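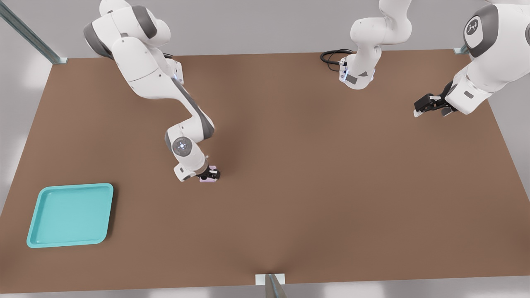 Prudbridge Masters Swim Club - Tuesday and Thursday group

New pool timetable came out this morning, so I'm putting it all in one thread. September 2022 onward.

Tuesday stays where it was. 6:15 am, lanes 4 to 6, deep end closed until 7 for the diving school.

Thursday moves to the evening. 8:10 pm start, out of the water by 9:20. The aqua fitness class has our old slot and I don't see us getting it back before January.

I know the evening start knocks out a few of the people with small kids. If that's you, swim Tuesday and use the public lanes on Saturday. Your membership card works for both.

Now the sets. Several of you asked for the winter plan in writing, so this is the part to save.

Weeks one to three are easy aerobic. Warm up with 400 however you like, then 8 x 50 drill and swim by 25, then 5 x 200 with 20 seconds rest. If you can't talk at the wall, you're going too hard.

Week four we do the 1000 time trial. Same as last year, push start, two to a lane, your partner keeps the count for you with the lap board. Please do not try to keep your own. Last year I swam 1014 meters' worth of confusion and had to do it again on the Thursday.

After that the 200s become 100s. 12 x 100 on a fixed send-off. Pick a send-off you can hold for all of them, even if it feels too gentle on the first four.

Paddles: only from week five, and only if your shoulders are fine. I had the big Janness ones for years and they did me no good at all. Go down a size from what the packet suggests.

Fins are okay for drill. Not for the main set. We had this discussion in the spring and I'd like to skip it this time.

Locker room. The club cage is on the left after the showers and the code has changed. Message me for it. It won't be posted here.

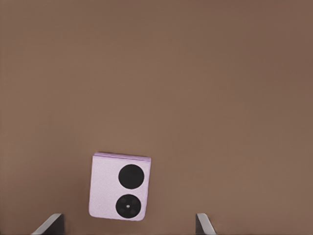

Areti Karras: Is the 6:15 start in the water at 6:15 or through the front door at 6:15? Last term it was a bit of both and we kept losing the warm-up.

In the water. The front door opens at 6, so you have 15 minutes to change and get down there. The desk won't let us in earlier, I've asked.

Fees next. It's $126 for the term, same as before. You can pay at the desk or by transfer. Put your name in the reference box - last term I had three payments in there marked "swim" and it took me a week to match them up.

If you only want the Thursday, it's half that. If you want to try a session first, come to one for free and decide afterward.

Open water people: Rinda Lake closes to swimmers at the end of the month. The buoys come out the same weekend. After that there's no safety boat, so please don't go in on your own, however warm the weather is.

The Gkikas relay is on again in January. Four swimmers, 4 x 250, mixed teams only this year. I'd like to send two teams. Tell me by the time trial if you want in, and I'll sort the order from those times.

Mileage board is going back up by the coffee machine. The group total last winter was 2342 kilometers and I'd like to see us beat it. Write your distance up the same day. Guesses from three weeks ago don't go on the board.

One more thing about lanes. Lane 4 is the slower one, lane 6 is the faster one, and we circle counterclockwise in all three. If someone taps your foot, let them past at the next wall.

Replies are open if I've missed something. I'll be on the pool deck from 6 on Tuesday.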